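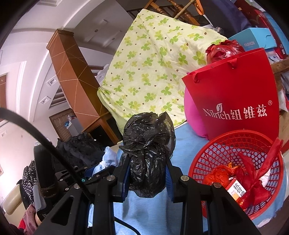
Un sac plastique noir noué, posé sur un tissu bleu clair ; derrière lui, une couette à motifs de trèfles.

Brasatex, le musical repris trente ans après

Le rideau se lève sur un atelier de filature à l'arrêt. Une sirène retentit, les ouvrières entrent par le fond, et l'orchestre attaque les premières mesures de « La Navette », que les spectateurs de la création connaissent encore par cœur. La nouvelle production de Brasatex, présentée à la presse le 3 décembre 2024, entame en janvier une série de représentations au théâtre de Grondamley. Elle se joue dans la ville même où se déroule son intrigue, ce qui n'était jamais arrivé.

L'histoire tient en peu de mots. Brasatex est le nom de l'usine textile qui fait vivre deux quartiers séparés par un canal. Sur la rive nord habitent les familles des contremaîtres, installées depuis plusieurs générations. Sur la rive sud, à Sandu, logent les ouvriers arrivés plus récemment, dans des immeubles que l'usine a fait construire et dont elle retient le loyer sur la paie. Une jeune fileuse de Sandu et le fils d'un chef d'équipe se rencontrent pendant une grève. Lui doit choisir entre sa famille et le piquet, elle doit décider si elle accepte de partir avec lui. Le livret ne leur donne pas de fin heureuse, et la reprise n'y change rien.

À la création, le spectacle avait tenu l'affiche 214 représentations, un chiffre honorable pour une œuvre dont le premier acte se termine par une lecture de fiches de paie mise en musique. La critique avait salué la partition et jugé le livret trop long. Une version filmée avait été annoncée, puis abandonnée. Depuis, Brasatex survivait surtout grâce à son disque et à des extraits chantés dans les conservatoires, où l'air de la mère, « Compte les bobines », reste un morceau de concours.

La compagnie Prano, qui porte la reprise, a repris le texte dans son état d'origine avant de décider des coupes. Vingt minutes ont disparu, pour l'essentiel dans le deuxième acte. La scène du tribunal est partie en entier, de même qu'une chanson comique du comptable que les amateurs du disque regretteront. En échange, deux morceaux écartés avant la première ont été rétablis. Le plus intéressant est un chœur d'hommes à quatre voix, chanté sans accompagnement pendant le changement d'équipe. Il occupe à peine trois minutes et donne enfin un visage aux ouvriers de nuit, dont on ne faisait auparavant que parler.

L'orchestration a été allégée. La fosse de Grondamley est étroite, et les cuivres de la version d'origine n'y entraient pas. Les arrangements nouveaux confient une partie de leurs lignes à l'accordéon et à deux clarinettes. L'ouverture y perd de l'éclat. Les duos, eux, y gagnent nettement : on entend les paroles, ce qui n'est pas toujours le cas sur le disque.

Le décor est la réussite la plus visible de la production. Un métier à tisser occupe toute la largeur du plateau, monté sur rails. Il avance, recule, se sépare en deux pour laisser passer le canal, puis sert de façade aux immeubles de Sandu. Les fils tendus entre les montants sont éclairés par en dessous et changent de couleur au fil des tableaux. Le procédé est simple, il fonctionne du début à la fin, et les machinistes qui déplacent l'ensemble sont habillés en ouvriers, visibles du public.

Les costumes suivent la même logique. Ils ont été taillés dans des toiles de travail lavées et relavées, dans une gamme de gris et de bleus qui distingue à peine les deux rives au premier acte. La différence se creuse ensuite, quand la grève dure : au nord, les manteaux restent les mêmes, au sud, ils disparaissent l'un après l'autre. Aucune réplique ne le signale.

La chorégraphie divisera davantage. Les danses de la création, très frontales, faisaient s'affronter deux groupes en lignes serrées. La compagnie a préféré partir des gestes du métier, nouer, tirer, enrouler, porter. Dans « La Navette », le résultat est superbe, avec une vingtaine d'interprètes qui se passent un même fil sans jamais le laisser toucher le sol. Dans la bagarre du pont, en revanche, ce vocabulaire montre ses limites. On comprend que des hommes se battent, on n'a pas peur pour eux, et la mort qui conclut la scène arrive un peu vite.

La distribution a été constituée après des auditions ouvertes pour lesquelles 300 candidats se sont présentés. Les deux rôles principaux sont revenus à des chanteurs de moins de vingt-cinq ans, sans expérience des grandes scènes. Cela s'entend parfois dans les dialogues, presque jamais dans les chansons. La fileuse a un timbre clair, un peu dur dans l'aigu, qui convient bien au personnage. Son partenaire est plus à l'aise dans le second acte que dans le premier, où on lui demande surtout d'être charmant. Autour d'eux, les rôles de parents sont tenus par des interprètes aguerris, et c'est la mère qui reçoit les applaudissements les plus longs.

Reste la question de l'accent. Dans le livret d'origine, les habitants de Sandu parlaient une langue de théâtre, vaguement étrangère, qui avait déjà mal vieilli quelques années après la première. La reprise l'abandonne. Chacun parle comme il parle, et quelques couplets sont chantés dans le dialecte de la rive sud, sans surtitres. Le sens se devine – et quand il ne se devine pas, les personnages du nord ne comprennent pas non plus, ce qui sert la scène.

Le théâtre de Grondamley a prévu 300 places à tarif réduit par semaine, réservées aux habitants des deux rives et vendues uniquement au guichet. Le spectacle dure deux heures quarante, entracte compris. Une tournée est envisagée pour la saison suivante, avec un décor réduit, le grand métier sur rails ne pouvant être installé que sur des plateaux assez profonds. La compagnie Prano annonce aussi un nouvel enregistrement, qui comprendra le chœur de l'équipe de nuit et, en supplément, la chanson du comptable.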